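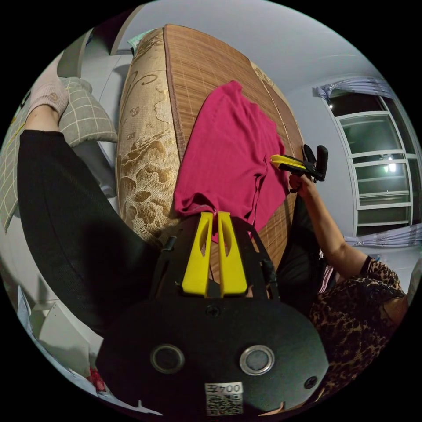
Rules for hand-held gripper recording, section two: garments and other soft goods. The first section dealt with rigid objects, and most of it carries over. The differences come from cloth having no fixed shape, so that a rule such as "grasp at the widest point" has no meaning until somebody has said what state the cloth is in. Take the magenta knit on the bamboo mat. The yellow fingers have it by the bottom edge, the lower part is crumpled and the upper part lies flatter. Under the old wording an annotator could call that garment "flat" or "crumpled" and be within the rules either way. Under the revised wording the state is given for the part nearest the fingers, so the entry reads "crumpled, edge grasp". [Pause. Ask if anyone's site still uses the old wording.]

Tool identity. Every body carries a printed label with a code. The code on the label goes in the session record before the first grasp, typed by the operator and checked against the scan. Both are kept. If they disagree, the session is held until the tool has been looked at in person. At Salinas we had two bodies swapped between kits in March, and 155 recordings carried the wrong calibration file for that reason. The recordings were recoverable. The work of recovering them took longer than making them had.

Two-handed work. The rule is one tool per hand, both recording, with clocks aligned before the session and again at the end. Left and right are assigned from the operator's point of view and stay assigned for the whole session. An operator who changes hands closes the session and opens a new one. Sellis asked for an exception for short tasks. We refused it. Short tasks make up most of the set and an exception for them would be the rule.

Surfaces. Record the surface under the garment by material and by whether it has a pattern. "Bed" is too coarse: a woven mat, a sheet and a quilt give different friction at the fingertips and different drag on a knit. The field is free text with a list of suggested terms. Where the surface has a border or a join within reach of the cloth, say so in the same field.

[Next slide: people in view.]

People in view. Operators' arms, legs and clothing will appear in home recordings and the standard allows for it. Faces are not allowed. The check is made on every recording, by a person, before upload. Automatic blurring may be used as well but does not replace the check. Consent covers the operator and the room. Anyone else who enters ends the recording.

Windows and mirrors come under the same heading. After dark, glass gives reflections, and a lamp in a pane can also upset the exposure. The rule is to look at each glass surface from tool height before starting and to draw the curtain if it shows a person or a strong light. The wording was "should" in the first draft and is "must" in the current one. Yaowalak Wongsuwan argued for the change in the Alley review and the group accepted it without a vote.

Grasp force. No figure is set for knitwear. The draft had one and it was withdrawn, as the test rigs at two sites did not agree. Until there is a figure, the instruction is to close until the cloth no longer slips under a slow pull — and no further. Pulled threads are reported as damage, including on items bought for the purpose.

Session limits. A set is 300 grasps at most. After that the operator rests and the fingertips are wiped and inspected. Tips are replaced at 2,000 grasps whatever their condition. Fustus kept theirs longer during the pilot and saw slips rise towards the end, but the pilot wasn't designed to measure wear, so I would not quote it.

Rejected recordings. Keep them for 5 months with the reason for rejection, then delete. The reason must name the clause. "Poor quality" is not a clause.

[If time is short, skip to open items.]

Open items: whether folding counts as one task or several; what to do about socks, where the pair is sometimes one object and sometimes two; and who holds the master list of tool codes now that Alley has closed its store. Comments on the first go to the drafting group in writing. The other two I will take from the floor.

Last updated: March

Related items
Section one: rigid objects and containers
Clock alignment for paired tools
Consent form for home recording, revised wording
Notes from the Alley review
Fingertip inspection sheet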